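Home Products Room Care Service Contact

Trekine Room Care Gripper

The Trekine is a two-finger gripper for the daily care of meeting rooms, lecture halls and training centers. It takes over the work that people do with their hands between two bookings: folding towels, wiping tables, putting small things back in their place. The ribbed finger pads bend a little when they close, so thin cloth is held without pulling.

Most of our customers already have a cleaning team, and they ask us first what will happen to it. In our experience the team stays and the day looks different. The early round becomes shorter, and the people who walked it now prepare the rooms, check the equipment and teach the gripper new tasks by hand.
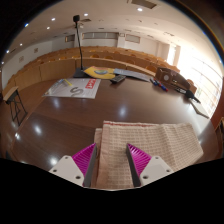

Teaching a task needs no programming. A member of the team holds the tool, does the job as usual, and repeats it 50 times. After this the Stosodeck software makes the task ready for use on the arm. We advise that the person who knows the room best does the teaching, and that these hours are counted as normal working time.

Technical data
Finger pads: 3 pairs included
Order number: 232
Service interval: 3000 closings
Pad change: by hand, with one screwdriver

Delivery starts in April. For a visit to your building, please write to our sales office.

Related products
Stosodeck Task Software
Dovhaniuk Wall Charger
Gasamham Cloth Set
Trekine Spare Finger Pads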